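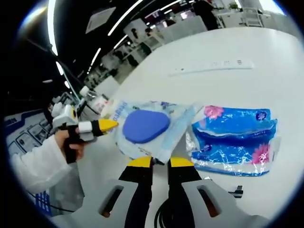 White table, left hand in a white sleeve.

Kisivdale Hearing Clinic
Fitting room and test booth: monthly checklist, with comments
Checked 9 March 2021

1. Booth door seal
Pass. Closes with the sigh it is supposed to have. Small tear at the bottom hinge side, same as last month, same as the month before. Please order the seal.

2. Background noise in booth, fan on and fan off
Fan off: pass. Fan on: fail at the low end. The fan has been reported three times and gets louder with each report. Test with it off, and let people out for air between ears if they look warm.

3. Audiometer (Motport, room 204)
Calibration sticker in date. Left headphone cord crackles if you bend it near the plug. Don't bend it near the plug. Replacement cord requested.

4. Insert tips
Adult sizes: 259 in the drawer against a minimum of 200, so pass. Child sizes: 5. Fail. Someone put the empty bags back in the drawer, and it looks very well stocked until you open one.

5. Otoscopes
Both light up. The one by the sink is dim. Charger was plugged into a power strip that was plugged into nothing. Corrected.

6. Hearing aid cleaning station
Brushes replaced, wax loops in the disinfectant for the full time. Vacuum pump (Pulen) works but walks across the counter when running. Rubber feet are in the top drawer, where they do no good. Glue them on.

7. Zinc-air batteries, loaner aids
Sizes 13 and 312 fine. Size 10 expired, pulled. Used cells go in the lidded tub, not the mug. Battery swallowing poster is up and readable.

8. Loaner sign-out book
Fail. Two aids out with no return date. One entry says "soon."

9. Impression material
Pētersons putty, both tubs sealed. Otoblocks in three sizes, threads pulled and holding.

10. Floor and walkways
Pass, apart from the mat at the booth step, which curls. Tape is a temporary fix and has been one since the fall.

Result: open items 1, 2, 3, 4, 6, 8, 10. Recheck before the end of March.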